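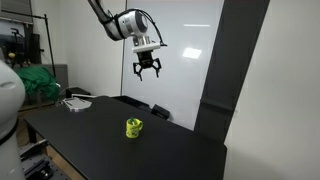 Ilby, Dec 27, 2022

Household Energy Basics, Unit 5: Reading Your Electric Bill
Instructor: Lungile Modise

Bring a recent bill to class if you have one. If you don't, use the practice bill in your packet.

Energy and power
Power is how fast a device uses electricity, measured in watts (W). Energy is power multiplied by time. The utility charges for energy, in kilowatt-hours (kWh). One kWh is 1,000 watts used for one hour.

Worked problem
A space heater is rated at 2000 W and runs for 5 hours.
2000 W = 2 kW
2 kW x 5 h = 10 kWh
Multiply by the price per kWh on the bill to get the cost. Leave out the fixed monthly charge, which you pay even if you use nothing.

Meter readings
The practice bill is for July. The usage line reads 782 kWh and the earlier meter reading is 3752. Add the two to get the present reading:
3752 + 782 = 4534
Check this against the reading printed on page two. If a bill has the letter E beside a reading, it was estimated. An estimate that is too high or too low gets corrected the next time the meter is read.

Standby use
Televisions, game consoles and chargers can draw a little power when switched off. To find out how much, plug the device into a watt meter and leave it for a full day. Write down the kWh and multiply by 30 for a monthly figure.

Homework
1. Find the rating label on three appliances and copy the watts.
2. Estimate daily hours for each and work out the kWh.
3. Read pages on tiered rates in the Haldane reader before the next class.

Hand in homework on paper, with your working shown.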